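# Can a robot do my chores yet? Questions we get at Flusgate

These answers are written by Csenge Hegyi. I update them when something changes, last time in December.

**Can I buy a robot that tidies the whole house?**

No. There are machines which do one job well, for example vacuuming a floor. A machine that walks into a messy room and puts each thing in its place is still a research subject.

**Why is soft stuff so difficult?**

A cup has the same shape every time. Cloth and straps do not. They fold, they hide their own ends, and the arm must decide where to grip before it knows how the rest will follow. 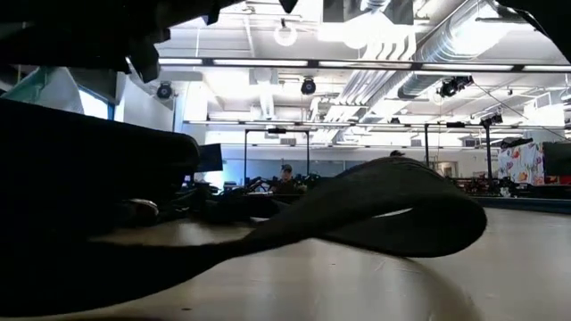
*Black fabric and a looped strap on the table, under the gripper.*

Dark fabric is one more problem. With strong ceiling light behind it, a fold can look like one black mass, and the edge is hard to find.

**Are two arms better than one?**

For bags, yes. One arm holds the opening and the other puts the thing inside. But two arms can also get in the way of each other, and a big item can cover one of them.

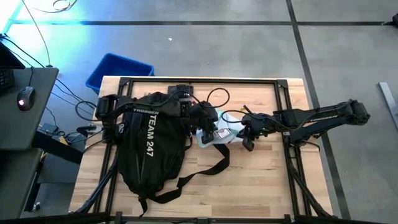
A backpack is a good test for this reason. It has straps, buckles and a heavy shape that falls where it wants. Thin plastic bags are also not easy, as they crumple when a finger touches them.

**How much practice does a task need?**

It depends on the task. For our bag packing project, Prandinov, we recorded 3,088 tries by hand control. Folding a small towel needed much less.

**What about shop-floor work?**

It is closer than housework. Parts come in the same position, and the light does not change. Our Testa cell sorts 18 kinds of parts, and a worker checks it 2 times in a shift.

**When will it be ready for my home?**

I prefer not to give a year. Simple jobs on one table - maybe in almost 3 years. For the laundry, please keep your own hands free.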